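The Patient Work of Teaching a Hand

Bruneck, Mar 14, 2022 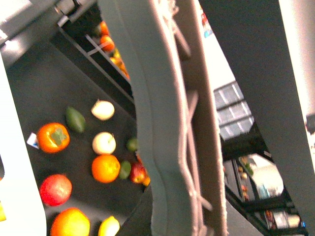
The first thing I learned in Bruneck is that a robot does not learn from success only. Tiburcio Medrano has told me this before I had taken off my coat, and he repeated it several times during the day, each time with a different fruit in his hand. He leads the small group which collects examples for a learning system called Sebastian, and his examples come from a place every reader knows, the fruit display of a food shop. A lime lying close beside a red apple, a lemon near a large orange, an avocado higher up on the dark tray: for a shopper it is nothing, but for the group it is a whole morning of work. The two grey fingers of the gripper must come down between these things, close on one of them, and leave its neighbours in peace.

In their language, one attempt is called an episode. It begins when the arm leaves its resting position and it ends when the fruit is put down, or dropped, or when the operator gives up. The arm does not decide anything by itself at this stage. A person moves it from a distance with two handles, and the computer keeps everything: the picture from the small camera at the wrist, the angle of each joint, how far the fingers are open. Later the system will study these records and try to find for itself what a good hand does.

I was allowed to try. I am a person who can peel a potato and speak on the telephone at the same time, so I expected no difficulty. I needed 17 attempts before I lifted an orange. The problem is that one feels nothing. In the kitchen our fingers tell us that the skin is soft, that the thing begins to roll, and we correct it without thinking. With the handles I had only my eyes, and one finger of the gripper was very often in front of exactly the place I wished to see.

"Good," said Medrano, when my orange rolled away for the last time. "We keep this one."

He was not being polite. For a long time the group threw away the bad attempts, and the system which came out of this was elegant and quite helpless. It had seen only fruit that stayed where it was. When an apple moved by the width of a thumb, the arm continued its nice curve and closed on air. Now a failed attempt is kept if the operator has tried to repair it, and these repairs are, in Medrano's opinion, the most valuable part of the collection. A skilled operator produces them too seldom. Beginners like me are welcome.

The goal of a normal day is 200 episodes. It sounds like little, until one has watched it. Between two attempts somebody must arrange the tray again, and this work is more delicate than it looks. People have habits. One colleague, I was told, always put the round fruits at the back and the long ones at the front, and after some weeks the system had learned his habit better than it had learned the fruit. Since then the arrangement is drawn by lot from a printed list. The list says which kinds come on the tray and which must touch each other, and the person who prepares the tray may not operate the arm in the same hour.

There are also the written notes. Every episode receives a short sentence in ordinary words, for example "take the lime next to the red apple". Two people write it separately, one in Bruneck and one at the partner office in Lutville, and where they do not agree, the episode goes into a special folder. I spent a happy half hour in this folder. Is a fruit "behind" the orange when it is behind for the camera, or when it is behind for the customer who stands in front of the shelf? The two offices have argued about it since July, and I have the impression that both enjoy it.

The group has now around 500 hours of recordings. Medrano would like to have more, but he would like even more to have them from other places. The company Skonness, which pays for a part of the work, has promised 5 further sites with other shelves and other lamps. Light is a worry for him. A ceiling with bright panels puts a white spot on each apple, and a system that has grown up under one ceiling can be confused by the next.

Before I left I asked him when Sebastian will fill a bag for a customer alone. He thought about it for a while — he is not a man who likes to give dates — and then he went back to the handles, because the next arrangement was ready and the operator had gone for her lunch. The list asked for a persimmon, with its leaves upwards.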